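The Bin With the Slots
Home & Table | July 5, 2011

I own a lot of white plastic bins, and I want to talk about one kind in particular, the kind with slots down the sides. You know it. It has rounded corners and tapered slots all the way around, and it costs less than a sandwich. There's one in the break room at my dentist's. My sister keeps onions in hers. I've been carrying them home from Venckus (the hardware store on the Hirkham side of the bridge, the one with the terrible parking) for long enough that the woman at the register has stopped asking if I found everything okay.

This all started with my table. When we moved into the house the previous owners left us a big dark table, so dark it's nearly black, with a grain you only really notice when the light comes in low across it. They left it because it doesn't fit through the door, and I have no idea how it got in. For the first year I treated it like a museum piece. Placemats, coasters, a runner my mother-in-law gave us that I was scared to wash. Then my husband started fixing radios on it, my daughter started doing her homework on it, I started paying bills on it, and by January you couldn't have put down a cup of coffee without moving a pile first.

I had tried things. I'd tried a rolling cart, and the cart filled up and then stood beside the table being full. I'd tried those fabric cubes that look so good in catalogs and sag like an old hat as soon as you put a stapler in them. I'd tried lidded boxes, which were the worst of all, since a lid is a flat surface and my family can't see a flat surface without setting something on it. Then the something has to be moved to open the box, so the box doesn't get opened, so the tape goes back on the table.

It was Yesenia Cárdenas who put me on to the open bins. She runs the sewing room at the Hirkham adult school and she has the tidiest worktables I've ever seen in a place where people are learning to do something. I went over there to ask about curtain lining and ended up staying for two hours, mostly looking at her shelves. Everything is in white slotted bins. Zippers, bias tape, scraps big enough to keep, scraps that are only good for stuffing. No lids anywhere.

"If they have to open it, they won't," she told me. "If they can toss it, they'll toss it. I can live with tossing."

I wrote that on the back of my lining receipt.

I asked her why white and she looked at me like I'd asked why water. It's so you can find a needle! She'd had a set in dark green, she said, very handsome, and she lost pins in the bottom of them all through one winter. A white interior is about the plainest background there is, and anything you drop in shows up right away. That sold me, because the things that get lost at my house are small and dark: little screws, the backs of earrings, and the circuit boards out of my husband's projects, which on our table might as well be wearing camouflage. I once wiped one up with the toast crumbs. We're still married.

So I bought some. Venckus had the Dreltex ones on the end of an aisle and I picked up two, and the next weekend I cleared the table right down to the wood for the first time in I don't know how long and tried to work out what belonged in them.

Now, the slots. I had assumed they were decoration, or else a way of saving plastic, and maybe they are. But I've come to like them for my own reasons. You can see a little way in from the side, so you know if a bin is stuffed before you try to stuff it more. You can hook a finger in one and drag the thing toward you across the table without getting up (my favorite feature, and I won't apologize). You can thread a twist tie through and hang a label. You can stand pencils in them if you're eight. And they throw the nicest shadow – soft bands of dark and light, like a picket fence on a lawn. I noticed that one evening with the lamp on and sat there admiring a bin for longer than I'd like to tell you.

There are drawbacks and I'd better be fair about them. Anything thinner than the slot will leave through the slot. I lost a whole sleeve of toothpicks that way, and a bin of rice packets will let you know if one of them has a hole in it. Crumbs go through. Sand from shell-collecting goes through, all the way up the stairs. Yesenia lines hers with a piece of felt cut to size for the small stuff, and I've done the same using an old pillowcase, pinked at the edges so it doesn't fray.

The other drawback is nesting. Buy them all from the same line or they won't stack, and you'll end up like me with a leaning tower in the hall closet, because I got greedy at a yard sale. A seller out past the fairgrounds had a whole box of mixed ones for 20 dollars and I took the lot without checking one against another. They looked identical in the driveway. They are not remotely identical. Some have a lip, some don't, and there's a tall one that fits inside nothing and has become the place for umbrellas.

I wanted to know whether other people feel this strongly, so I mentioned bins at the bottom of my column in the spring, just one line, asking how readers used theirs. Over 480 letters and emails came in. I had more mail about bins than I had about the divorce column, and the divorce column was pretty juicy! Roswitha Böttcher grows seedlings in hers, with newspaper in the bottom, and says the drainage is perfect. Evanthia Karras washes grapes in one, sets it across the sink, and serves them straight from it at parties. A man who signed only as "Tired Dad" keeps one by the back door for what he calls pocket contents. He does not say what's in the pockets and I didn't write back to ask.

Ibrahim Ibrahim wrote me four pages. He used to buy housewares for a chain of stores and he has opinions on plastic that I'm still digesting. His main advice is to pick the bin up by one corner in the store. If the side bows out when you lift it empty, it'll split when you lift it full, and the split will start at the bottom of a slot. He also says to look inside the corners, where cheap ones have a rough seam that catches on sweaters and yarn. I went straight to the hall closet and ran my thumb around every one I own. He's right about the seams. Three of the yard sale ones are now in the garage holding things that don't snag.

How do we use them these days? One bin lives on the table full time. That was the big change. I'd been thinking of storage as something that happens in another room, where you carry your mess off to be filed, and none of us ever did the carrying. Now the bin just sits there, up at one corner, and when it's dinnertime everything loose goes in. It isn't sorted. Pliers and permission slips and a banana, all in together. After dinner it comes back out, or it doesn't. On Sunday night I tip the whole thing over and everybody claims what's theirs, and whatever's left unclaimed goes to me. I've gotten some very nice pens this way.

The second bin is only for parts. My husband fought me on this one, as he felt the parts were fine where they were, which was everywhere. I gave him the good bin with the smooth corners and he came around. He still leaves a board out on the wood next to it more often than not. I've learned to look before I wipe.

As for cleaning, I do them in the bathtub, a whole batch at once, with dish soap and an old toothbrush for the slots. Rostislav Slanina, who taught me shop in high school and still writes to correct my columns, tells me the dishwasher is fine if you keep to the top rack. I tried it and one came out with a slight wave in the rim. It still holds mail. If yours have yellowed, a paste of baking soda helps some, though it won't bring back the white you bought.

And please don't paint them. I got several letters from people who'd painted them, with snapshots, and the paint was lovely in every one, and every one was flaking around the slots. If you want color, put it in the liner. Yesenia's felt is a sort of marigold and you can see it glowing through the sides from across the room.

Next month, jar lids, and what to do about the ones with no jar. Send me your ideas and please, no more pocket contents.

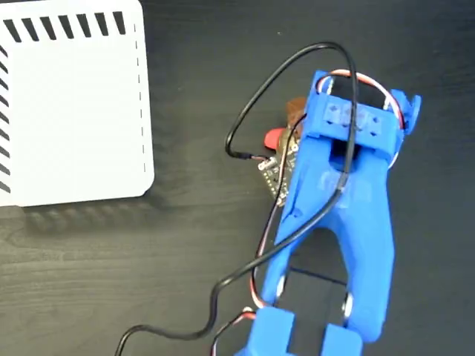
A slotted white bin on the dark table, with a small circuit board nearby.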